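Sweeping as a work step: Parvaneh Khosravi on the floor-care trials at Lirenmont

Interview conducted 23rd June. Edited for length.

Lirenmont is a furnished guest residence with 44 rooms, stone floors on the ground level and a housekeeping crew that has been on the same shift pattern for years. Parvaneh Khosravi runs that crew. Since last summer she has also been the house contact for Prukby, the automation contractor whose two-armed machine does part of the sweeping. I asked to speak with her because most published accounts of service robots are written by the people who build them.

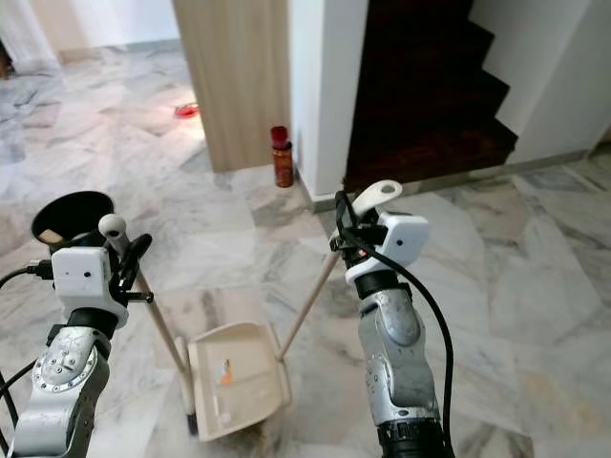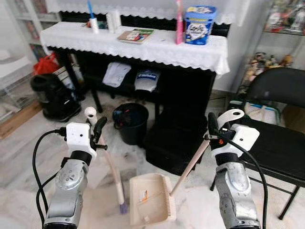

Broom in one gripper, long-handled dustpan in the other.

She began with the tools. "The first thing the engineers asked me was what we sweep with," she says. "I gave them a broom and a pan from our closet. They expected to design an attachment. We talked them out of it, or the budget did."

Keeping ordinary tools had a practical result for the crew. When the machine is down, the same broom goes back into a person's hand and the area gets finished. Khosravi considers this the most useful decision in the whole project. The earlier system, a ride-on unit from Flulline that the house leased for one season, needed its own pads, its own fluid and its own charging bay. If it stopped, the work stopped with it.

The arms are run in two modes. In the first, an operator guides them and the motions are recorded. In the second, the machine repeats a learned motion on its own while a member of staff stands by with a stop button. At the time of our conversation the split between the two was still changing. Khosravi would not give a percentage. "It depends on the floor. I could give you a number for the hallway and it would be wrong for the sitting room."

I asked what makes one floor harder than another.

"Furniture legs. Table cloths that hang low. Anything light that moves when you touch it with bristles. A person sweeping next to a chair moves the chair with a foot and doesn't think about it. You have to decide whether the machine is allowed to touch the chair at all, and if it isn't, somebody has to move the chair first. So now there is a step called moving the chair, and it has a name next to it on the sheet."

Much of the interview came back to this point. According to Khosravi, the total effort on a given room did not drop in the first months. It was divided differently. Tasks that had been folded into sweeping (shifting a bin, picking up a bag, checking under a shelf) became separate items that had to be assigned. The crew had never written them down. A sheet that used to have a single line for floors now has several, and the added lines are all human work.

"I had two people tell me in the same week that their job had gotten longer," she says. "They were right. I checked the times."

The correction came in stages. The prep steps were moved ahead of the bed-linen round, when someone is in the room anyway. The order of rooms was reversed so that the machine finished near the service door. A wait of 25 minutes between prep and sweeping was removed from the plan after it became clear that it served only the contractor's logging routine. None of these changes involved the robot's software.

Svend Kárason, who handles the installation for Prukby, joined us for part of the conversation. He is careful about claims. His view is that the hard part of the task is the contact between three things at once: the bristles, the lip of the pan and the floor.

"If the pan lifts slightly, the dirt goes under it," Kárason says. "A person feels that through the stick. They correct it without looking. We have a long stick with some flex in it and a gripper at the top, so whatever happens at the floor arrives late and weak. You can see the pan with the camera, but on a polished floor with bright light you lose the edge. Pale pan, pale stone. It's a poor combination."

He was asked by the house why he did not simply use a darker pan. He did, for one room, and it helped there. It did less on the darker flooring in the adjoining rooms, and the project now treats the color of the pan as something to choose per area — a small matter, but one that had to be entered in the inventory and explained to the people who restock it.

The training set at Lirenmont stands at 4,000 recorded sweeps. Kárason describes the number as adequate for straight passes into the pan and thin for corners. Fine dust remains the weakest category. Larger scraps are easier to detect and easier to push, although light paper tends to ride up on the bristles and come back over them.

Khosravi has a different way of dividing the problem. She separates dirt that a guest would notice from dirt that a cleaner would notice. "The machine is decent on the first kind. On the second kind I still send a person. The specks around a trash bin, the line along the baseboard. I was trained to start with those, and it finishes before it gets to them."

This has changed how she inspects. She used to look at the middle of a floor from the doorway and take the corners on trust, on the basis of who had done the room. Now she goes to the corners first. She has asked the crew to do likewise, and says that some of them took it as criticism until the reason was discussed at a shift meeting. The written inspection guide was revised in July of last year and again in winter.

The conversation then turned to the operators. Two members of the housekeeping crew have been trained to guide the arms. They kept their grade and receive a supplement for the hours spent operating. Khosravi pushed for this arrangement over the alternative, in which Prukby would have sent its own staff.

"An engineer sweeps like someone who owns a vacuum," she says. "My people know to pull the dirt together before they bring the pan. They do short strokes at the end. If you record the wrong habits, the machine has the wrong habits."

Kárason agrees with the substance of this. Recordings made by the housekeeping operators are shorter on average and contain fewer restarts, and he now weights them more heavily. He adds that it took him some time to notice the difference, as the early recordings were pooled without a note of who had made them.

Operating is tiring in a way that was not anticipated. Sweeping by hand loads the lower back and shoulders. Guiding the arms loads the eyes and the wrists, and it requires steady attention with very little walking. The crew asked for shorter blocks, and the blocks were shortened. One operator has gone back to alternating days, with regular room work in between. Khosravi regards that as a normal outcome and has built the roster around it.

On the subject of job losses she was direct. No positions have been cut at Lirenmont. One vacancy from the previous year was left open for several months during the trial, and the crew noticed. It has since been filled, but as a mixed post with operating duties. "So if you ask me whether the robot took a job, I say no. If you ask me whether there was a period when we were one short and people blamed the robot, then yes, and I can't say they were wrong to."

She is less certain about the long term. The management company, Neves, has other buildings and is watching the figures from this one. Khosravi's reports to them include the prep time on a separate line. An early draft of the reporting form had no place for it, and a room looked cheaper to sweep than it was. She refused to sign the first report until the line was added.

Asked what she would tell a housekeeping manager whose building is next, she gave a short list without much hesitation. Write down what the crew does now, including the parts they think are too small to mention. Time it yourself before the contractor arrives. Have your own people on the controls. Agree in advance on who moves the furniture, and on who puts it back.

"That last one caused the only real argument we had," she says. "Everyone had planned for moving it out of the way. Putting it back was on no one's sheet for nine days."

Kárason had one addition, concerning the brooms. The bristles take a set when the broom is left standing on them, and a bent edge changes the stroke enough to affect the recordings. The brooms now hang from hooks in the closet. Khosravi says the crew had been asking for those hooks for years.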